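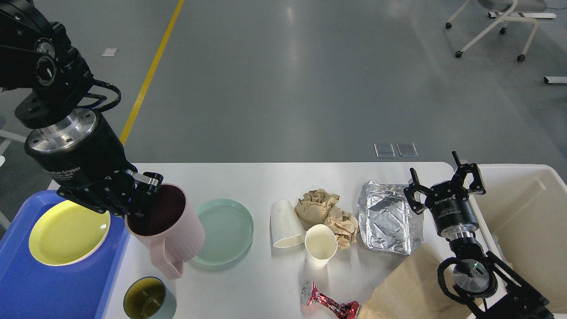 Search this site Go

Clearing the table after a party, in one pass

The classic mistake is to start with whatever is closest. You grab a paper cup, walk it to the bin, come back, grab another, and by the end of the evening you've hiked the length of Tasmania with a serviette.

Bring the bin to the table instead. You'll also want a tray for the things you're keeping. Mine is an old Illari tray with a chip in one corner, and it has outlived two dishwashers.

1. Sort by eye before you touch anything. Plates, tumblers and the jug are staying. Paper cups, soft drink cans, foil trays and takeaway bags are not.

2. Empty the jug first. Someone will have left 700 mL of flat cordial in it, and you don't want that going over while you're reaching for a plate. Carry it by the handle, which is what the handle is for.

3. Stack the plastic plates on the tray, biggest at the bottom. Scrape them first. My brother-in-law Engelbert Wieser scrapes afterwards and has the carpet to prove it.

4. Check the cups. An upright one is never as empty as it looks. Tip out the dregs, then nest them.

5. Open one paper bag back up and use it for the cans, crushed or otherwise. Foil trays get a rinse and go in with them if your council takes foil. Ours does, on Wednesday, before anyone sensible is awake.

6. Wipe the table. A white one will show you every spot you missed, usually the next morning.

Plastic tumblers can go in the top rack. If they come out cloudy, a splash of vinegar sometimes helps.

Contact | © Skilavero Home Notes | Back to top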